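Moved my whole reading log off paper this winter. Thread on what I kept, what I dropped, and what the numbers looked like. 1/
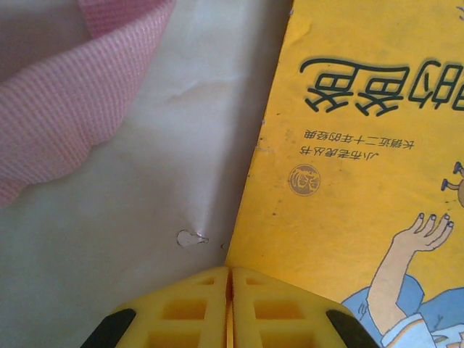 I started the log in September, nine years back, in a spiral notebook. Title, author, date finished, one line of comment. When the notebook filled up I bought another. There are 8 of them now. 2/

Typing them in took most of January. I did a few pages a night after dinner. The final count was 2,261 entries, which surprised me until I saw how many were picture books read to my kids. I had logged every one, including repeats. 3/

Took out the repeats and got 1,797. That's the number I'm going with. 4/

I tried two apps first. Navo has a nice search but it wants an ISBN for everything, and half of what I read comes from library sales and is older than ISBNs. Firer let me type anything I wanted but would only export 60 rows at a time. 5/

So it's a spreadsheet. Five columns: title, author, finished, where I got it, comment. No star ratings. I used stars in the second notebook and gave almost everything a four. 6/

The one-line comments are the part I'm glad I have. Some are useless ("good"). Some bring the book right back. "Too many cousins." "Skip the chapter on canals." "Read the last third on the bus and missed my stop." 7/

A few I can't explain at all. One says "ask about the goat." There's no goat in the book as far as I remember, and I don't know who I was supposed to ask. 8/

Things I didn't expect: I read a lot more mysteries than I thought, and a lot less history. I'd have told you I was a history reader. History is mostly what I buy. Mysteries are what I finish. 9/

Books I quit were never in the notebooks, and I wish they were. I've started the same long sea novel at least three times and only know that from the bookmarks. New tab in the spreadsheet for those. 10/

The "where I got it" column was spotty early on. What I can see is that a big share came from Nogueira, the used bookstore that was next to the dry cleaner. It closed a while back. I still look at the door when I park over there. 11/

Somebody will ask, so: I'm keeping the notebooks. They're in a Fumau box on the closet shelf, the kind with the metal corners. The spreadsheet is backed up in two places. 12/

If you want to do this with your own lists, enter the oldest ones first. My early handwriting was the hardest to read and I was glad to have it behind me. Also pick one date format before you start. I had three and fixing them ate a whole Sunday. 13/

First entry in the new log is dated February 1, 2019. A mystery, from the library. Comment: "guessed it, didn't mind." 14/

Next up is the recipe cards. Those are in worse shape. 15/15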